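Lellach two-arm sim package – trial notes, kitchen table task
November 2019, Butville bench. Notes by Junhao, Shiyu adding where marked.
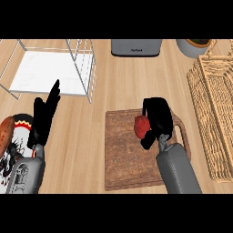 Kitchen table, stock layout. Right gripper has the red fruit over the cutting board, left one open and empty.

Trial license from Lellach, build 2086. Pravesh wants a yes/no on buying before the Wanyama people come back with their quote, so this is the quick pass and the long one can wait.

Install
Fine on the second machine. First one choked on the license file, path with a space in it. Moved the folder to the root, ok after that. Manual says the installer handles spaces. It doesnt.
Default port 4000 clashes with our logger. Changed in the settings file, NOT in the menu – menu change is lost on restart.

Scene
Comes with the table, wire rack, board, basket, plate and the rest already placed. Wood and wicker look decent, the white tray in the rack is far too bright. Xinyi thinks that will upset her segmentation. Light level is one number in the scene file, left alone for now so we can compare with what Lellach send.
Hard to see height above the board in this view. No separate shadow under the gripper to go by. Shadows setting exists, have not found what it needs.

Arms
Both come up together, no homing fuss. Right arm: grasp on the fruit is good with the default finger force. Lowered force by half, fruit slid out slowly, looked believable. Raised to max, fruit jittered and shot off the table. Put it back to default.
Left arm: drove it up toward the rack by hand. Thin rods are the worry. Collision shape for the rack seems to be one big box in the stock file, so fingers stop before they get to the wire. Would need our own mesh for anything that reaches inside. Ask Lellach if they have a finer one before we make it ourselves.
Teleop lag ok on wired. Wireless not worth trying again.

Random seed
Seed 2241 puts the fruit half inside the basket at reset. Repeatable. Reported, ticket open. Baptiste says skip any reset where two objects overlap, he has a check from the Hirker evaluation that we can copy across. Need to find which branch it is on.

Logging
Joint states and gripper width both recorded. Time stamps are sim time only, no wall clock. Annoying for matching with operator notes. Shiyu wrote a wrapper that adds it.
(SR: wrapper is on the shared drive, doesnt handle pause yet. Dont pause.)

Against Hirker
Hirker was easier to install and the docs were better. Grasping was worse, everything felt like soap. Two arms in one scene cost extra there, here it is in the base package. Lellach support answered the same afternoon, in full sentences, with a patch for the license thing that I havent tested.

Price
Per seat, yearly. We would need 2 seats. Pravesh has the sheet, ask him, I am not retyping it.

Where I am on it
Leaning yes if they fix the reset overlap and give us a proper rack mesh. Without the mesh only the board and basket tasks are usable for us, and I wouldnt pay full price for that.

To do
Junhao – test the license patch on machine one
Xinyi – run segmentation with tray as is, then with light turned down
Baptiste – overlap check, find the brach
Shiyu – pause handling in wrapper
Pravesh – ask Wanyama if their price includes the second arm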